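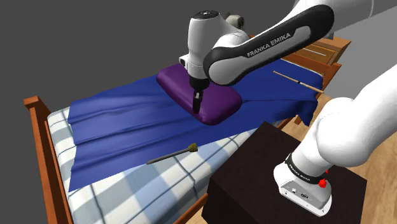
Are the robot arms taking over the bed-making work from housekeeping staff?

At our place the arms do a small part of it, mostly the pillows and the top blanket, and the people still do everything else. The longer story is in the thread.

Linen and Laundry board > Automation at work

seixas_nights
6 posts
Hi all, long-time reader, first time starting a thread, so be kind! I'm a room attendant at a big guest house in Plaltberg and we've been told the Eleo program is coming to our floor in June. We had the info session at 2:00 in the afternoon, which is when I'm normally asleep, so I may have missed a few things. What I did catch is that the arm sits beside the bed and handles pillows and blankets while we do the bathroom, the floor and the trash. My hours are supposed to stay the same. I'd love to hear from anybody who already works this way, and what your day looks like now compared to before.

bavurside_linen
1531 posts
Welcome! We've had ours for two seasons over at Bavurside, so I'll tell you what I can. The biggest change for me is my back. I used to bend over every bed on the corridor and by the end of the shift I could hardly tie my shoes. I still strip the beds and put on the mattress covers, because the arm is hopeless with anything that has elastic corners, but the pillow and the blanket I mostly leave to it now.

The other change, and I'm less fond of this one, is that the order of my day isn't mine anymore. I used to start at whichever end of the hall was quiet. Now I start where the tablet says to start.

corner_tuck
903 posts
I'll be the grump, then. They told us our hours would stay the same too, and on paper they did. But the number of rooms per shift went up, so you walk more and talk less. I used to make beds with a partner, one on each side, and we'd gossip the whole way down the hall. Now I'm by myself with a machine that straightens a pillow at its own sweet pace. My back feels fine. I miss the company more than I expected to.

bavurside_linen
1531 posts
That's fair, and I'm sorry about your partner. Ours kept the pairs, because our supervisor pushed for it before the contract was signed. So seixas_nights, if you have any say at all, ask about pairs now and get the answer in writing.

warmwash
600 posts
I'm on the setup side, so take this with as much salt as you like – I teach the arms new bed layouts at a training center and I was a room attendant for years before that. I don't agree that it's slow everywhere. It's slow when the room is cluttered. Anything left on the blanket, a brush or a stick or a phone charger, is one more thing it has to deal with, so part of the attendant's job becomes clearing the bed first. That's real work and it ought to be counted as work. At my old place it wasn't, and people got very sore about it, me included.

Much of what we do happens in simulation before an arm goes near a real room. We try a thick pillow, then a flat one, then move the blanket over and try again. I like it a lot, but it is a desk job, and my knees have gotten stiff from sitting!

corner_tuck
903 posts
OK, counting the clearing time is a good point and I'll give you that one. I still say it's slow, though. I can plump a pillow while I'm saying good morning.

seixas_nights
6 posts
Thank you all so much, this is more than I got from the whole session (the cookies were nice, to be fair). I've written down two things to ask: whether we keep our pairs, and whether clearing the bed goes on the time sheet. warmwash, did you have to apply for the setup job or did they offer it to you? A couple of us on nights would be curious.

warmwash
600 posts
I applied. They posted it in the break room and I was the only one from housekeeping who put in for it, which still makes me a bit sad. Send me a message and I'll tell you what they asked in the interview.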